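MEDIA RELEASE
26 May 2026

Oltum opens orders for the Rainy Arvo Bag, a little bag of bits for kids with nothing to do

Jarkthorpe — I'm Uyên Tăng and I run Oltum, a small craft supply business that lives in the back half of the old Kalogeropoulos haberdashery (the shop sign is still up, and yes, people still come in asking for buttons). I'm very happy to say that from today you can order our first ready-packed kit, the Rainy Arvo Bag. It's a zip bag of small, colourful odds and ends for making things at the kitchen table, and it costs less than a couple of coffees.

The idea goes back to last November, when I was doing a stocktake and ended up with 658 short ends, offcuts and single pieces that weren't going to sell on their own. I couldn't bear to bin them. I tipped the lot out on the bench and my niece sat down and made a crocodile, then a bus, then a crocodile driving the bus! I've been working out how to sell that afternoon to other people ever since.

We do all our sorting on dark grey. I tried white first, then a nice timber board, and small things got lost on both. On charcoal the brights just jump out at you, the greens and pinks especially, and it's much kinder on the eyes when you've been at it since breakfast. It does show every smudge, so there's a damp cloth going all day long.

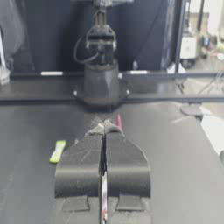 Lime green on the charcoal work surface at Oltum, Jarkthorpe.

Every Rainy Arvo Bag is a mixed one. We go by colour and size more than by what the piece started life as, so I can't tell you exactly what will turn up in yours. You'll get something flat, something long and skinny, and a decent spread of colour. There's no instruction sheet. I wrote one, Ayane Murakami (who does our packing and most of our clear thinking) read it, and we agreed that kids would ignore it.

The bag itself took longer to settle than anything that goes in it. I wanted paper. I really did! We tried paper envelopes, then little drawstring pouches, and parents told us the same thing each time: they want to see what's in there, and they want to be able to shut it again. So we've gone with a clear plastic zipper bag, and we've gone for colour on the zip.

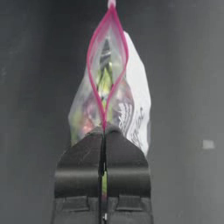
Plastic wasn't an easy choice for me and I know some of our customers will have a view. What won me over was watching the test families hang on to theirs. Waltraud Reisinger, who had two of the early bags for her grandkids, put it this way when I rang her: "The bits are long gone, glued to goodness knows what. I've got the bag in my handbag with bandaids in it." If you'd like to return yours, drop it back at the shop and we'll refill it for $4.

Packing happens in batches. Ayane lays the pieces out, I fuss over the colours, and Theophilus Akolgo checks each bag before it goes in the carton. He's picky about zips and I'm glad of it. A bag that pops open in the post is a very sad parcel.

A fair bit of thought has gone into where we lay things out, too. A plain table was no good — anything round was off the side and under the shelves in a flash. What works for us is a big flat tray with a smooth matte floor and a narrow black rim the whole way along. You can slide things over it with the side of your hand, and wiping it down at the end of the day takes no time.

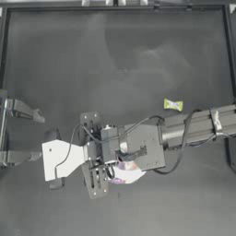 Where to get one

The Rainy Arvo Bag is $5 over the counter at Oltum in Jarkthorpe, or $5 plus postage through our website. The Zanton toy library will also have them on the front desk for the school holidays, and you can pay there by card or cash.

Schools, kinders and holiday programs can order by the carton. Please give us a bit of notice, as everything is packed by the same few people and we do like to go home for tea. The bits are small, so the bags aren't suitable for children under three.

Media enquiries

Châu Hứa looks after our media and would love to hear from you. She can arrange a visit to the packing room, a chat with me or Ayane, or a bag to try at home. Leave a message at the shop and she'll ring you back, mornings usually.

ENDS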